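Collet: a corpus of annotated recipe ingredient lines

Data card and README. Last revised Wednesday, December 31, 2025.

Summary

Collet holds 3000 ingredient lines in British English, each split into tokens and tagged with quantity, unit, foodstuff, preparation and remark. The lines come from typed and handwritten household recipe collections given to the Brukovwood archive with permission to copy and share. It was made for training and testing ingredient parsers. It contains no method text, no titles and no nutritional values.

Contents of the download

lines.tsv: one ingredient line per row, with line identifier, source identifier and raw text.
tags.tsv: one token per row, with line identifier, position and label.
sources.tsv: one row per recipe collection, with decade (where known) and whether it was typed or handwritten.
guidelines.txt: the full annotation rules, including those dropped after the May draft.
splits/: lists of line identifiers for training, development and test.

All files are UTF-8 with Unix line endings. Fractions are kept as the writer put them, so a single fraction character and a typed digit, slash and digit both occur. Use the normalise script if your parser expects one form only. It leaves the raw column alone and writes a second column next to it.

Labels

The label set has 22 labels. Most are pairs, with a B- form for the first token of a span and an I- form for the tokens that follow. The main span types are:

QTY: a number or number word, including "half", "a couple of" and "a few".
UNIT: a weight, volume or household measure, including containers.
FOOD: the foodstuff, with any word that changes what would be bought ("plain flour", "unsalted butter").
PREP: what is done to the foodstuff before it is used ("finely chopped", "sifted", "toasted").
STATE: the condition it should be in ("at room temperature", "stale").
ALT: an alternative offered by the writer, from "or" to the end of the alternative.
NOTE: anything else, such as "see page over" or "if you have it".

PREP and STATE are the hardest pair to separate. The rule is that PREP needs an action by the cook and STATE does not. "Two slices of bread, toasted" has PREP on the last token. "Two slices of day-old bread" has STATE on "day-old". In "two slices of toast" the word "toast" is FOOD, although the cook will have to make it.
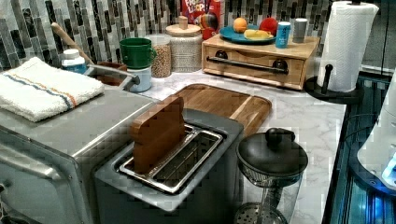 One comment on the May draft asked why "toast" should be a foodstuff when "toasted bread" gets two labels, and said that a shopping-list program would want the same result from both. The rule has been kept. Labels in Collet follow the wording of the line, and mapping to a purchasable item is left to later steps. Users who need the mapping can apply toast_map.txt, which lists cooked or made-up foods with the item they are normally made from. The list was compiled by hand and covers only words that occur in the training split.

Tokenisation

Tokens were produced with Wovovus in its default setting and then corrected by hand. Units joined to numbers ("200g") are split. Hyphenated words are kept whole. Brackets are tokens in their own right and take the label of the span they enclose, or O if they enclose more than one span type. Where a handwritten line could not be read in full, the missing part is given as a single token, [illegible], and labelled NOTE. Crossed-out words are left out of the raw text.

Ditto marks caused more trouble than expected. In older collections a writer will often put the unit once and then ditto marks down the column. We kept the mark as a token and labelled it UNIT or FOOD according to what it stands for, but the line on its own does not say what that is. The column ditto_of in lines.tsv gives the identifier of the line being repeated.

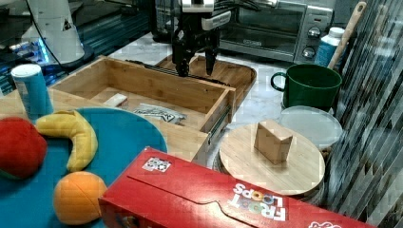 Container words are treated as units when they come directly before a foodstuff, with or without "of". "Tin", "jar", "carton", "sachet", "packet", "tub" and "bar" all fall under the rule. A second label, SIZE, is used for "small", "large" and similar words attached to the container. Appearance is no help in assigning any of them, as the same word covers quite different objects: a crumpled silver-and-white snack packet like the one in the drawer above and a stiff paper packet of flour are both simply UNIT when the writer says "packet". Where a container word stands alone, as in "one packet, crushed", it keeps the label UNIT and the line has no FOOD span. Parsers that assume at least one FOOD span per line will fail on these, and the loader prints a warning when it meets one.

"Knob", "pinch", "dash" and "handful" are also UNIT. "Squeeze" is UNIT in "a squeeze of lemon" and PREP in "lemon, squeezed".

Splits

The training split has 2000 lines. The remainder is shared between development and test. Splitting was done by source, so lines from one collection never appear in more than one split. An earlier random split gave much higher scores, mainly through lines copied from one recipe to the next by the same hand. Results on that split should not be compared with results on the present one.

Annotation and agreement

Of the full set, 931 lines were labelled twice, by annotators working separately. Disagreements were settled by discussion and the agreed label is the one released. The first-pass labels for both annotators are in tags_double.tsv. Most disagreements concern the PREP and STATE boundary, the end point of ALT spans, and whether "fresh" belongs to FOOD. The guidelines now put "fresh" inside FOOD for herbs and yeast and under STATE elsewhere.

Known faults

Baking is over-represented. Several of the larger collections are almost wholly cakes and biscuits, and flour, sugar, butter and eggs make up a large share of FOOD spans.

Brand names were kept in the raw text where the writer used one. They are labelled FOOD and not marked separately.

Oven settings sometimes appear among the ingredients ("hot oven", "gas 4"). They are labelled NOTE. Notes on equipment, such as "loaf tin, greased", are treated in the same way, so "tin" there is not UNIT.

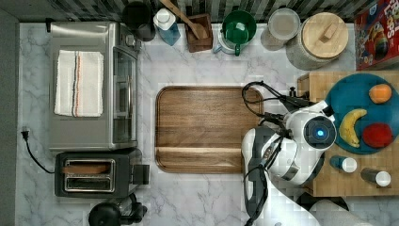

Worktop with toaster oven, folded towel and two-slice toaster.

Dates in sources.tsv are those supplied by the donor and have not been checked against paper or ink. Treat them as a rough guide.

Use with Tullance

Tullance reads the files directly. Point it at the unpacked folder and choose the collet profile. The older generic profile also loads them but drops ditto_of without warning.

Licence and corrections

The annotations may be copied, changed and shared for any purpose with credit to Collet. The raw lines are covered by the donors' permission, reproduced in permissions.txt, and must not be used to rebuild whole recipes. Please send corrections with the line identifier and the proposed labels, one line per report. Changes to the test split are held over to the next numbered release.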